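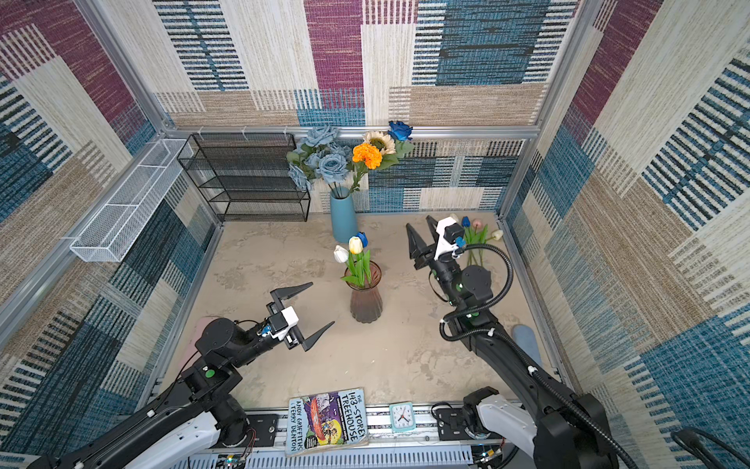 4. Recording demonstrations for the flower task

This section explains how to prepare the cell and record demonstrations with the two arms. It is written for people who already finished the installation in sections 1 to 3 and who can move both arms from the leader handles. If the arms do not follow the handles, go back to section 3.4 before you continue.

The task comes from the Flidero study on thin and soft objects. The policy has to pick one artificial flower by the stem and place it in a vase, using the left arm, the right arm or both. Our results depend very much on how the demonstrations were recorded, so please follow the same order of steps each time.

4.1 Before power on

1. Check that the fabric on the walls is flat and fixed at all corners. A fold that moves in the air of the ventilation will be visible to the fixed camera.

2. Check that both arm bases are tight on the front rail. Use the hex key from the Ornholm tool set.

3. Move both arms by hand through the full range of the wrist. The cable must not pull at any position.

4. Put the stop button where your left hand can reach it.

CAUTION: Do not put your hands inside the enclosure when the arms are enabled. The gripper fingers are pointed and the force limit does not protect your eyes or the skin between your fingers.

4.2 Placing the objects

1. Start the program Tanach and open the tab "Layout". The program shows a layout number.

2. Place the vases first. Keep at least 7 cm between a vase and any wall.

3. Place the flowers that belong to the layout. Flowers in a vase must stand by themselves. If a stem turns after you release it, bend the lower end a little and put it in again.

4. Place the loose flowers flat on the floor of the cell. The heads can point in any direction, and they should not always point in the same one.

5. Add the distractor objects from the box. It is allowed that a distractor is partly hidden behind an arm.

6. Press "Layout ready". The program stores one still picture from each camera.

Note: Stems which cross each other are wanted. In the first version of the protocol we separated all stems, and the policy then failed when two leaves were touching.

4.3 Checking the wrist cameras

Each arm has one small camera at the wrist. The wrist view is the most important input for the last part of the grasp, when the fixed camera often sees only the back of the gripper.

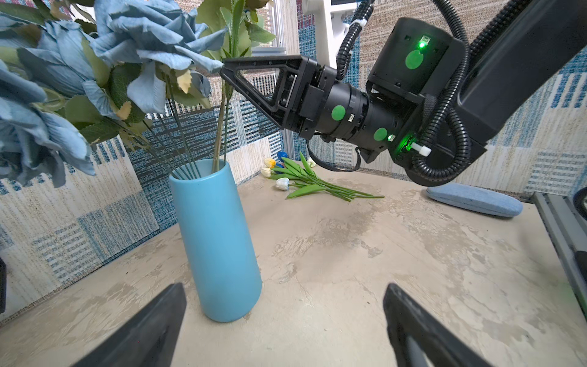

1. Open the gripper completely. Both fingers must be visible at the lower side of the wrist view, with the gap between them free.

2. Move the arm near to the tall vase. You should be able to see the stems at the opening of the vase. Petals may fill a part of the view, this is normal.

3. Bring the other arm to the same flower and check that you can recognize its finger in the view. For a handover, the policy needs to see both.

4. If the picture is dark or has a wrong color, do the white balance again with the script wb_wrist. Do not change the exposure by hand during a session.

5. If the camera has turned in its mount, loosen the two screws, correct it, and do the calibration of section 3.6 again. Demonstrations recorded before and after this correction must be saved under different session names.

4.4 Recording

1. Bring both arms to the start position and wait 2 seconds.

2. Press the pedal once to start.

3. Take the flower by the stem, below the leaves. Do not take it by the head.

4. Lift, turn and insert with one continuous movement if you can. Short stops are accepted, long stops are removed by the Pathak filter.

5. Open the gripper, move back, and press the pedal again.

6. Mark the result as "good", "poor" or "failed". Keep also the failed ones.

Record 20 demonstrations for each layout, then change the layout. The data set used in the study has 706 demonstrations after filtering. The failed demonstrations are not part of this number, but they are used for training the success detector (see section 6).

WARNING: If a petal or leaf comes into the joint of a gripper, press the stop button and remove it by hand with the power off. Do not try to shake it out with the leader handle.

Continue with section 5, "Export and replay".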